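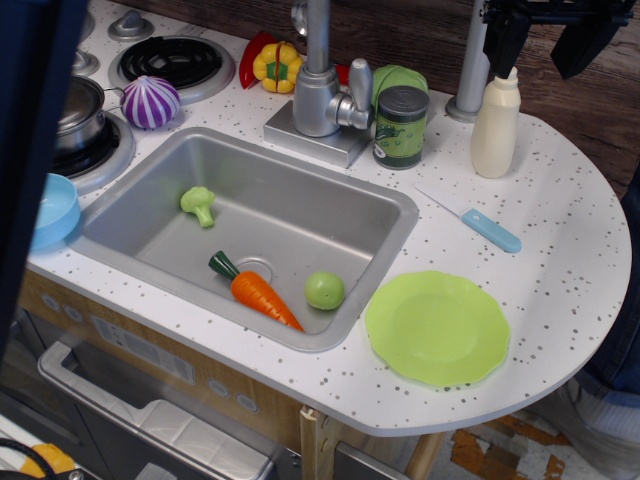 How often should I check my bike over before a long ride?

Do a quick going-over every time you roll out, and the full list below about a week ahead of anything big, so there's still time to get parts.

Pre-ride bike check, with my comments

13 August 2023
By Triin Dambrauskienė

Print this page | E-mail this page

I put the first version of this together in May for the Wamance to Vastow ride (628 km over four days, plenty of it on chip seal that shakes your fillings loose) and I've been scribbling on it ever since. The items are in the order I do them, front to back, with the bike on the ground for the first half and in the stand for the second. If you haven't got a stand, hang the saddle nose over a fence rail or flip the bike upside down on an old towel. Take the computer off the bars first!

BIKE ON THE GROUND

[ ] Front tyre: cuts, glass, bulges
Go round the whole tyre slowly with a rag and your thumb. I dig bits of glass out with a bamboo skewer. A small nick in the tread I leave alone, but if I can see the casing threads, or there's any lump in the sidewall, the tyre goes in the bin.

[ ] Rear tyre: same again, plus wear
Rear ones square off in the middle. Mine usually last 3000 km on our roads, a bit less if I've been doing the gravel shortcut past the silos. Swap it before the trip and keep the old one for the trainer.

[ ] Pressure
I run 64 psi in 32 mm tyres and I'm a medium sort of person with a light bag. Please don't copy my number, look at what's printed on your tyre AND on your rim and stay under whichever is lower. Use the same gauge each time, too. My track pump and Samia's have never once agreed.

[ ] Quick releases or thru-axles
Closed, firm, lever not poking forward. A quick release should leave a mark in your palm when you shut it. Thru-axles get the torque printed on the end.

[ ] Headset
Front brake on, rock the bike back and forth, fingers of the other hand around the top of the head tube. Any knock you can feel is play. Then lift the front and let the bars swing by themselves. If they stop dead in the middle like they've found a little notch, the bearing is on its way out and no amount of fiddling with the top cap will fix it (I've tried).

[ ] Bars and stem
Stand in front with the wheel between your knees and twist. Nothing should move. Check the bolts with a torque wrench if you have carbon anything. Have a look under the tape near the hoods as well, sweat gets in there and eats alloy bars from the outside in. I found a white crusty patch on mine two summers ago and felt quite ill thinking about the descents I'd done.

[ ] Brakes, levers
Squeeze hard. The lever shouldn't reach the bar. Spongy hydraulics want a bleed, and if you've never done one, go to the shop.

[ ] Saddle and post
Grab it by the nose and tail and wrench it about. Wrap a bit of tape around the post at your height so you can put it back after the bike has been in somebody's boot.

BIKE IN THE STAND

[ ] Wheels spin true
Watch the gap at the pad or the stay. A slight wobble is fine for getting to the café, less fine for four days. Squeeze spokes in pairs all the way round and feel for a slack one.

[ ] Brake pads
Rim pads: past the wear line, replace. Pick out any silvery bits of metal while you're there. Disc pads: take them out and look properly, peering down the slot with a torch tells you very little. I carry a spare pair now, they weigh next to nothing.

[ ] Chain wear
Use a proper checker. At 0.5 I change an 11 or 12 speed chain. Mine got there at 2000 km last winter, which I thought was shocking until I looked at how much sand was in it.

[ ] Chain clean and lubed
One drop per link, spin, wait, wipe. Do it the night before. Wipe more than you think, then wipe again.

[ ] Gears
Every sprocket, up and back, both rings. Then look at the hanger from behind: the jockey wheels should sit straight under the cog. Check the shifter end of the gear cable for fraying. Cables love to snap inside the lever, and then you're riding home in the smallest cog into a headwind.

[ ] Cranks and pedals
Wiggle each crank side to side. Pedals tight, left one is reverse thread (everybody forgets, me included).

[ ] Cleats
Yes, off the bike, but this is when I remember. Tighten the bolts, check for wear at the toe.

[ ] Lights, bell, reflectors
Charged and pointing at the road. Have the rear one on in daylight too. I don't care how sunny it is.

[ ] Frame
Give it a wash and look while you dry it. Around the bottom bracket, behind the head tube, where the stays meet the dropouts. A line in the paint that your fingernail catches on needs a mechanic to see it before you ride again.

[ ] Saddlebag
Two tubes, levers, patches, multitool, quick link that fits YOUR chain, a fiver and a tyre boot. Open the tubes and check the valves are long enough for your rims. Samia carried short ones for an entire season without knowing.

Do a lap of the block after all that, out of the saddle, hard on both brakes, and retighten whatever creaks.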